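Tag der offenen Tür bei Grunar in Reltville: lohnt sich das?

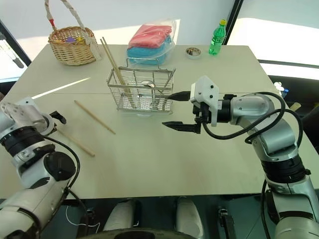 maxence_boyer schrieb:
Ich war also bei Grunar, zusammen mit gefühlt sämtlichen Schulklassen des Landkreises. Im Foyer Häppchen, im Treppenhaus eine Rede, im zweiten Stock endlich Roboter. Die Aufgabe der Station hieß »Tisch abräumen«, und ich gebe zu, ich habe den Ehrgeiz unterschätzt. Zwei Essstäbchen liegen lose auf der weißen Platte, zwei weitere stecken schon mit einem Löffel im Drahtständer, und der linke Greifer schwebt über dem unteren Stäbchen wie mein Onkel über dem letzten Stück Kuchen. Ich habe 3 Durchgänge gesehen. Beim ersten hat es geklappt, beim zweiten rollte das Stäbchen weg, beim dritten wurde die Software neu gestartet und wir bekamen einen Vortrag über Geduld.

tischkante227 schrieb:
Für so was fährst du eine Stunde? Meine Tochter räumt Besteck weg, seit sie vier ist. Gut, inzwischen ist sie fünfzehn und hat es wieder verlernt.

Inès R. schrieb:
@tischkante227 Dünne, runde Stäbe von einer glatten Platte aufzunehmen ist ekelhaft schwer. Der Finger muss fast auf der Tischfläche aufsetzen, darf aber nicht draufdrücken. Ich fand die Station die ehrlichste im ganzen Haus. Bei Jacquet im August wurden nur Würfel gestapelt, schön kantig, schön bunt, und alle haben geklatscht.

tischkante227 schrieb:
Die Würfel lagen dann aber auch aufeinander.

hoarau_t schrieb:
Kann mir jemand sagen, ob die Arme autonom liefen oder ferngesteuert wurden? Auf dem Plakat stand »KI-gestützt«, das steht bei uns in der Firma auch auf der Kaffeemaschine.

maxence_boyer schrieb:
@hoarau_t Habe ich gefragt. Antwort der Dame am Stand: »teils, teils«. Mehr war nicht zu holen, dann kam eine Schulklasse.

Inès R. schrieb:
Bei meinem Durchgang lief es autonom, das hat man mir ausdrücklich gesagt. Vormittags wurde wohl noch von Hand vorgeführt.

hoarau_t schrieb:
»Ausdrücklich gesagt« ist halt kein Messwert. Gibt es irgendwo eine Erfolgsquote?

paquette_h schrieb:
Was sollte eigentlich der Weidenkorb mit dem umwickelten Henkel? Und die Handtücher in der Plastiktüte? Ich hatte auf Falten gehofft und bin extra länger geblieben.

maxence_boyer schrieb:
Handtücher waren laut Programmzettel für den Nachmittag vorgesehen. Da stand ich schon in der Schlange für die Bratwurst, die übrigens komplett von Menschen gewendet wurde.

Léonie C. schrieb:
Die Handtücher sind ausgefallen, es gab stattdessen einen Film über Astico. Elf Minuten, viel Klavier.

tischkante227 schrieb:
Also lohnt es sich nicht.

Inès R. schrieb:
Doch. Man muss nur lang genug an einer Station stehen bleiben.

hoarau_t schrieb:
Ich bleibe bei meiner Frage nach der Quote.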